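Tarnthorpe Site Automation Project
Progress report to the fund manager, third reporting period

1. Scope
The grant supports automation of the dry goods preparation room at Tarnthorpe and the retraining of the staff who work in it. Work in this period covered simulated trials of the arm and the first round of revised job descriptions. No arm has yet been used on a live shift.

2. Simulated trials
The agreed target of 3000 simulated runs was not reached. Lotness, the software contractor, completed 1231 before the model of the gripper fingers was withdrawn for correction. Contact between the fingers and curved surfaces had been set too stiff, and results for bowls and mugs could not be relied on. The corrected model was accepted in April. Runs made with the old model have been kept but will not be counted toward the target.

Spilled granular material remains the weakest part of the work. The arm can be commanded to stop when loose material is detected on the work surface, but the stop threshold is still set by hand. At the present setting the line would halt more often than the shift could tolerate. Lotness has proposed a threshold that varies with the task. We have asked for test results before agreeing to it.

3. Effect on staff
Two duties change first: portioning and the clearing of work surfaces between batches. Portioning moves to the arm. Clearing stays with staff, but it will be done on a signal from the system and no longer at the end of each batch. Shift leads have pointed out that this breaks up the quiet period in which stock sheets are filled in. The revised rota moves stock sheets to the start of the afternoon shift.

No post is removed under the current plan. The portioning grade is replaced by a cell operator grade at the same pay point – the union side has asked for a higher one, and this is still open. Training material was drafted by Rivberg and is in use with the first group. The section on safe restart after a stop was judged too long and has been sent back.

4. Spending
Spending is within budget except for computing time, which is overspent because of the repeated runs. We request permission to move up to 3000 from the travel line to cover it. No increase in the total grant is sought.

5. Next period
Complete the runs with the corrected model. Settle the stop threshold. Issue the restart section in final form. Agree the pay point for the cell operator grade before any arm is installed.

6. Views from the simulated trials

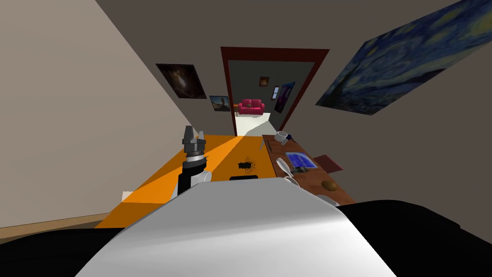
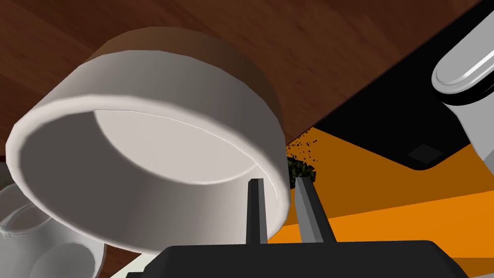
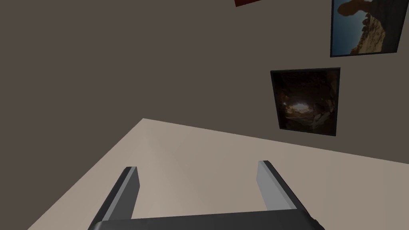 Gripper visible in all three views.

Comment received on the draft of this report

Tănase: Section 3 says clearing stays with staff, but it leaves out who decides that a surface is clear enough to restart. At present the person at the bench decides. If the system gives the signal and a person confirms it, the person carries the blame for a bad restart without having set the threshold. I would like the operator grade description to state that an operator may refuse a restart and that a refusal is not recorded as lost time. The pay point should be discussed after that wording is agreed.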